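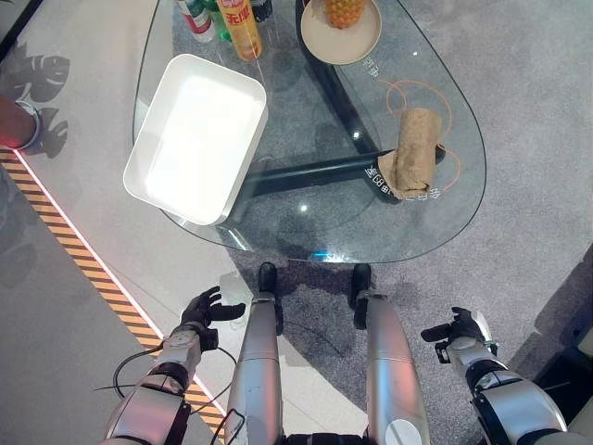
# Tabletop tidying set: what to buy, what to skip

Notes and a shopping list for the coffee-table recordings at the Prekirbridge site. The recordings themselves live in the `episodes/` folder. This file is for whoever has to get the next order signed off, and who will be asked why a humanoid needs a pineapple.

## What's in the set

- 300 episodes, head camera only
- 19 household objects, groceries and soft goods included
- One glass-topped coffee table, the costliest prop by some distance

Typical props are a rolled towel, a white plastic tray, drinks bottles and cans, and a plate with fruit on it.

## Budget lines people forget

The robot is on a lease through Dostora, so it has its own spreadsheet and its own arguments. Everything else comes out of the props and floor budget, which was drawn up by someone who thought props were free.

| Item | Supplier | Plan for next round |
|---|---|---|
| Spare hand, left | Dostora | Order early, delivery is slow |
| Glass table top | Vieira | One spare, stored flat |
| Trays | Skilto | Pack of 5 |
| Towels | any | Plain colours, no fringe |
| Hazard tape | Skilto | More than you think |
| Fresh fruit | corner shop | Petty cash, keep receipts |

Finance has asked whether the fruit could be plastic. It could. The plastic one weighs nothing and the grip settings would need doing again, at a price that buys a great many pineapples.

## Why glass

Clear glass over a dark base, with carpet showing through and the ceiling lights reflected on top, is a rotten surface for depth sensing. We wanted that. Vieira also quoted for a plain oak top at less money — fine if your customers only own oak.

## Before you order

1. Measure the carpet. The taped edge has to leave space for both arms at full reach.
2. Check the lease end date. June is closer than the spreadsheet thinks.
3. Ask Skilto for up to 300 stickers at the bulk rate, then use them to label things.

## Known gaps

No lids, no cutlery, no full glasses of anything. Liquids are on hold until the insurance form comes back.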